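Speaker notes: Keeping a shared table usable
Nornbridge workplace afternoon, small room, 20 minutes plus questions

Before starting
Check the clicker. Hand out the one-page checklist at the end, otherwise people read it during the talk. Ask who shares a table at work and leave time for hands.

Opening
Say where I'm coming from. I look after the rooms on our floor at Nornbridge. We have 16 people on a busy day and one table that everybody wants. It gets used for meetings, lunch, sorting mail, wrapping parcels and sitting with a laptop when the desks are full.

Last March we had the same complaint over and over. People booked the table for an hour and spent the first part of it moving other people's belongings. They didn't know what they were allowed to move, so they pushed everything to one end and worked in the space left over. The next group did the same.

Tell them what we tried first, which was a clear-table rule. It was on the wall for most of the winter. People followed it for a couple of weeks and then left things on the chairs, which was worse. Pause here, someone usually laughs.

What ends up on a table
Go to the first picture. Give people a moment to look at it before speaking.

Main point: a table can have only a few things on it and still raise a question for whoever comes next. Take the yellow item with the black box lying on it. It could be a folder or a flat notebook. Either way, would you move it if you had this table next? Ask the room. Expect a split.

Then ask about the little clear packet on the yellow. Small packets are what we lose most often on our floor. They get carried off with the papers under them or swept up with the rubbish.

The plant and the water bottle are easier. Most people will work around a plant without thinking. A bottle gets treated as taken, and it sits there until the cleaners come.
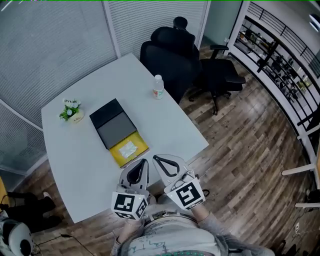

Sorting things into groups
Slow down for this part. It's the bit people write down.

First group: things that live on the table. Agree on them as a team and keep the list short. Ours is a plant and a box of tissues. The Vītola room down the hall has a plant and a clock. If something lives on the table, it has a spot, and whoever moves it puts it back.

Second group: things in use today. Laptops, notebooks, drinks, samples, whatever the meeting is about. They come with you and they leave with you. If you're coming back after lunch, put your things together on a tray and put a note on it with a time.

Third group: things waiting for someone. This group causes nearly all the trouble. Parcels, signed forms, keys, a charger that was borrowed and returned. They don't belong on the table at all. Give them a shelf close to the door and label it. Ours is an old bookcase with 7 open bins. Iteck next door use a row of hooks and cloth bags, and they like it better than I would.

Mention that flat things hide other flat things. A folder with a box on it is two items, and people will pick it up as one. Ask teams to set things side by side when they leave them, especially anything small.

If there's time, tell the story about the missing door key. It spent most of a month between two catalogues.

Where to put the plant
People ask about this every time, so cover it before they ask.

Put it toward an end of the table, back from the edge where people sit. The middle looks better when the table's not in use, but then it blocks faces in a meeting and gets shuffled about. A heavy pot is better than a light one. Use a saucer. Choose one person to water it and write their initials on the roster, or it'll be watered by everyone and drown.

Flowering plants drop petals. Keep paper away from them or be ready to brush the table down.

Trays
Second picture goes up here. Point to the flat black tray with the two round recesses, to the right of the daisy-like flowers, and leave it at that. I want them thinking about shape.

A tray with hollows tells people where something goes. A plain tray tells them only that things go on it. Both are useful. For cups or anything round, hollows help a lot, and you can see at a glance when one is missing. For mixed belongings go with a plain one, with a lip high enough to stop a pen.

Size matters more than colour. Carry the tray to your shelf before you buy a second one and see if it fits. We bought over 20 in one order and they stick out into the walkway.

While the picture's still up, mention the pot with "Life" printed on it. It's an easy thing to describe on a room checklist: put the "Life" pot back at its end. A pot you can name in one word saves a sentence.
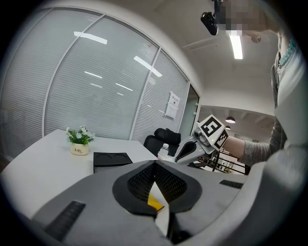
A listener at the Drusham session objected that trays just make clutter look official. Put a tray on a table, the listener said, and within the week it's full of dead batteries and takeaway menus. The answer in their office was to have no trays at all and a bin by the door marked with the day it gets emptied.

Give that a fair hearing. It's right about trays that stay on the table. My answer is that a tray should travel. It comes off the shelf with your things on it and goes back when you're done. Any tray still out at closing gets put on the shelf as it is, contents and all, and we don't sort it for people.

The bin idea works too if somebody really does empty it. Ask if anyone in the room has tried it.

The end-of-day check
Takes 2 minutes. Read it aloud from the handout:

Put resting items back in their spots.
Move waiting items to the shelf.
Look under anything flat.
Take bottles and cups to the kitchen.
Wipe from the far side toward you.
Push the chairs in.

Whoever has the last booking does it. If the table wasn't booked, I do it at 5:30 with my coat on.

Questions
Likely ones: food at the table (yes, with a wipe after), parcels too big for the shelf (floor beside it, never in the doorway), what to do about the person who won't clear up (talk to them, don't put up another sign).

Hand out the checklist. Collect the clicker.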